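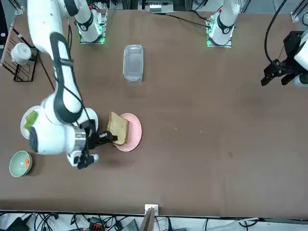 Kamrul says I fuss over the right arm the way his aunt fusses over her car, and that if I left it alone for a week it would run just the same. I told him it runs the same because I fuss, and we went round that for most of the tea break, very happily, without either of us giving an inch.

Aug 26, 2021

A long day on the table cell, but a good one. I had meant to spend the morning on the gripper fingers and be finished by lunch, and of course it was the cable that ate the time. The long black one that follows the arm down to the wrist had crept a little since I last tied it, and at full reach it was pulling tight just above the elbow. I let out 65 millimetres of slack, put new ties on, and then walked the arm through its whole range by hand (slowly, with a cup of tea going cold on the bench behind me) to be sure it had nothing to catch on. Shahzad would have done it in half the time, but he's over at Cillari until the end of the month and I rather enjoyed having the job to myself!

The finger pads came off after that. I cleaned them with the mild stuff, not the solvent, as we learned in March what the solvent does to them. There were crumbs right down in the finger joint, which I got out with the soft brush. Then new pads, all four screws, and the opening zeroed again. I've set the grip force down by 2 newtons for the toast, and with the slice tipped up on the pink plate the fingers had it nicely by the bottom edge. I stood there grinning at a piece of toast like a fool.

Left arm I hardly touched. Its gripper stays parked well out to the side while the right one works, and I only wiped the fingers and checked the mounting bolts at the base. Green lights on both, which is always a pleasant thing to see before going home.

Still to do: the cables on the floor, which are a disgrace and have been for weeks. Nuwan has promised me trunking from the Praltaveo order. Also ask him for a spare set of pads, we're down to the last one.

Home by 6, beans on toast, naturally.

Recent entries
A squeak in the left elbow
Nuwan and the missing hex key
Recalibrating after the table was moved
Two days at Flarkora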